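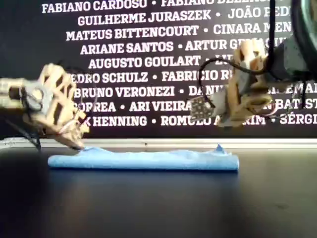 4 minute read

Kazimír Michalík has sharpened skates for Grornudia since the club moved to its present rink at Prilport, and he keeps a written record of every pair. Last season the record ran to 554 entries. Each one gives the player, the hollow, the steel height and the date, and most have a short note in pencil.

"The note is the useful part," he says. "A player tells me he felt slow on Saturday. I look back and see we went a step deeper on the Thursday. Then we have something to talk about."

The hollow is the groove ground along the bottom of the blade. A deeper groove gives more bite and less glide. Michalík measures it as a radius, in inches, because the grinding equipment is marked that way. Most of the Grornudia defence skate on five-eighths. Two of the forwards prefer a half, and the goaltenders vary.

"Goalies need to push sideways and also slide," he says. "You can't give them everything. I ask which one they miss more."

The ice matters too. Prilport shares its sheet with public sessions until early evening, and Michalík says it is softer in October than in midwinter. On soft ice he will suggest a shallower cut, though he does not insist. "If a player has had the same hollow for 10 years, I leave him alone."

Kavinda Fakir, who plays on the left side of the second defensive pair, came over from Tiongson two summers ago and was used to having his skates done before every game. Michalík now does them every third game unless the edge is damaged.

"I thought he was saving himself work," Fakir says. "We tried it for a month. I couldn't tell the difference, and the steel lasted much longer."

Damage is checked with a straight bar laid across both edges. If the bar tilts, one edge is higher and the blade is ground again. Small nicks are taken out by hand with a stone. Fakir blocks a lot of shots and accounts for more of the stone work than anyone else on the team.

The club is looking at a second machine for away trips. Michalík has tried one on loan and found the wheel wandered after long use. He has asked for a heavier base and is waiting for an answer.

Contact the club office | © Grornudia Ice Hockey | Back to top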